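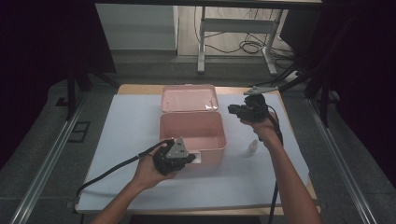

Dernière modification de la page : octobre, 16 h 20

Temps de lecture : 2 minutes

COMMUNIQUÉ DE PRESSE

Le club de robotique Ikstead ouvre sa deuxième saison avec le projet Stellomby

Le club étudiant Ikstead annonce la reprise de son projet Stellomby, consacré à la manipulation de petits objets du quotidien. Les étudiants travaillent avec deux pinces tenues à la main, une dans chaque main, sur une table couverte d'une grande feuille de papier blanc. Parmi les objets de cette saison se trouvent une boîte rose pâle à couvercle et un petit flacon blanc à embout fin.

L'exercice demandé est simple à expliquer : ouvrir la boîte, y déposer le flacon, refermer. Il est plus difficile à réaliser proprement, car le fermoir est petit et le flacon tombe facilement. Chaque membre du club doit répéter l'exercice 50 fois avant de passer à l'objet suivant. Pendant la première saison, le club a enregistré 429 essais complets, qui servent maintenant aux cours de programmation.

Le projet est soutenu par la société Furkero, qui prête une partie du matériel et reçoit les étudiants deux fois par an dans son atelier.

En fin de saison, le club participera au concours Danzer, catégorie « deux mains ». Les équipes y disposent de 90 secondes par épreuve et sont notées sur 100 points. L'année dernière, Ikstead a terminé à la cinquième place.

Les inscriptions au club restent ouvertes jusqu'à la fin du mois d'octobre. Aucune connaissance préalable en robotique n'est exigée. Les séances commencent à 18 heures.

Contact presse : secrétariat du club Ikstead

Ce site utilise des cookies pour mesurer sa fréquentation. Accepter | Refuser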